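Module 4: Controls and Displays
Handout 2. Toggle switches, labelling and grouping
Notes prepared by Etelka Hajdu; revised for the evening group by Ezekiel Iwasaki

4.1 Terms

A control is any part the operator moves in order to change the state of a system. A discrete control has a fixed number of stable positions. A continuous control can rest anywhere in its range. The toggle switch is a discrete control with two or three positions. Three-position types should be used only where the centre position has a clear meaning, normally "off".

Maintained action: the lever stays where it is put.
Momentary action: a spring returns the lever when it is released.
The two types must not be mixed in one row without a visible difference in lever shape or length.

4.2 Direction of movement

Operators bring expectations with them. In Britain a wall switch is down for on. In North America it is up for on. Equipment sold in both markets therefore needs a marked position at each switch. Balogh's exercise (see Handout 1) asks you to record your own first guess for 8 unmarked controls before reading the key. Bring the completed sheet to the seminar.

For panels mounted at a slope, "up" is taken as "away from the operator". Where the slope is shallow the two readings can conflict with the wall convention, and the marking has to settle the matter.

4.3 Spacing

Spacing is measured centre to centre. Gloved use needs a wider pitch than bare-handed use. The course value for gloved use is 50 mm, and this is the figure to apply in the assignment unless the question states otherwise. Vertical rows are slower to scan than horizontal rows when the labels are long.

4.4 Grouping

Group by function first, then by order of use. Frequency of use comes third. The Plendbridge pumping station case breaks this rule: the priming switch was placed with the lamps because the wiring was shorter. Dehghan's log covers over 2,000 operations and lists the wrong selections by shift. Read the log before attempting question 2.

4.5 Guarding

A guard may be a hinged cover, a recess or a locking lever that must be pulled before it will move. Covers slow down every operation, including the urgent ones. Do not guard an emergency stop in any way that adds a step.

4.6 Reading a lever position

Lever angle is a weak cue at a distance and weaker still from the side. Macedo recommends a separate indicator lamp wherever the state must be read from another seat.

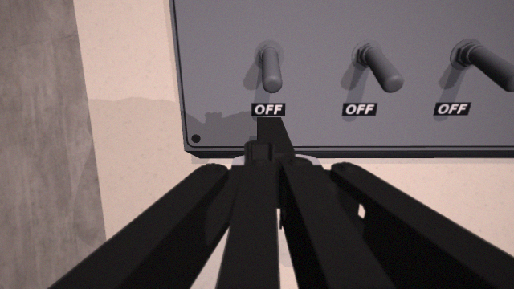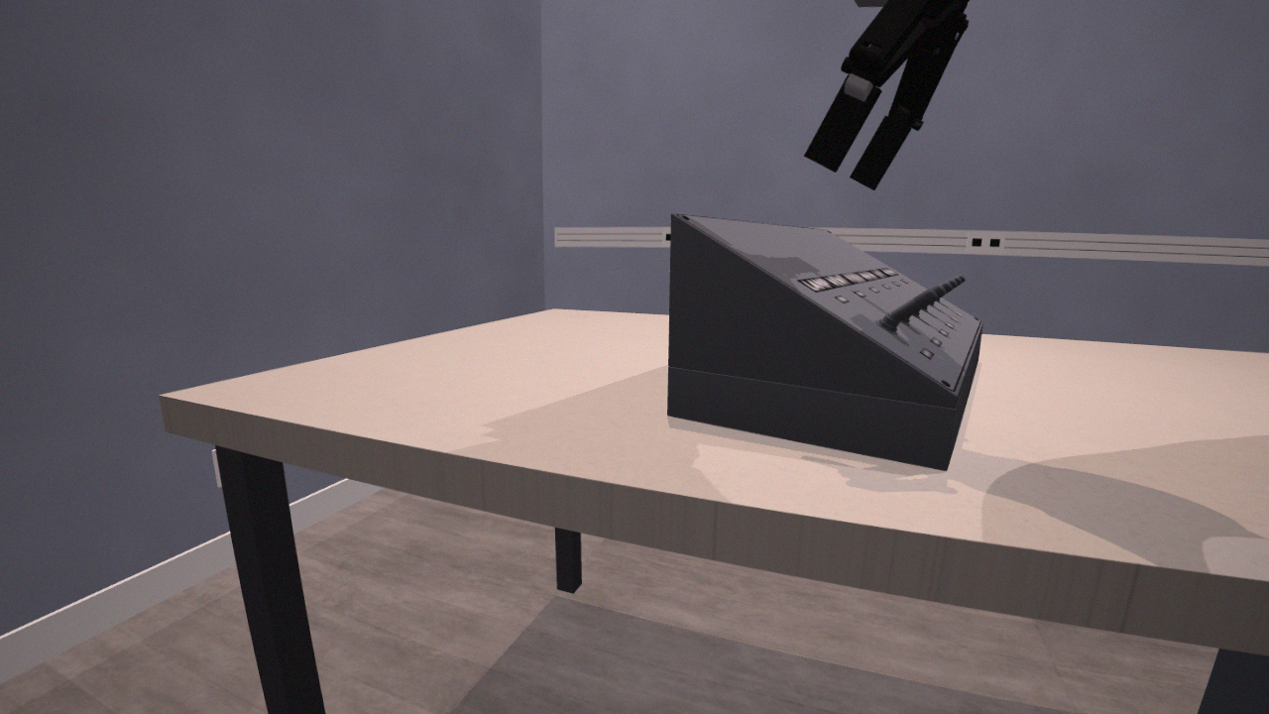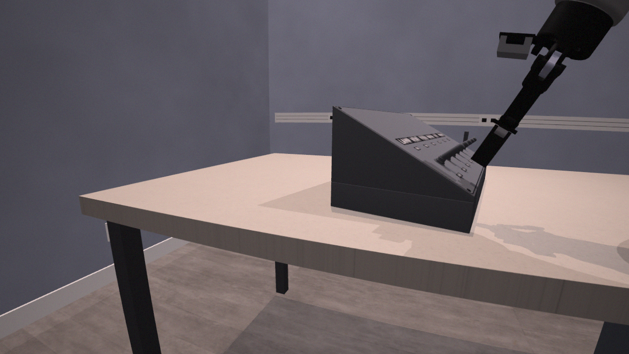
Fig. 4.3 Panel and console, rendered views. Toggle switches in the first.

Reading: Illés, chapter 2; Urberg notes on labelling.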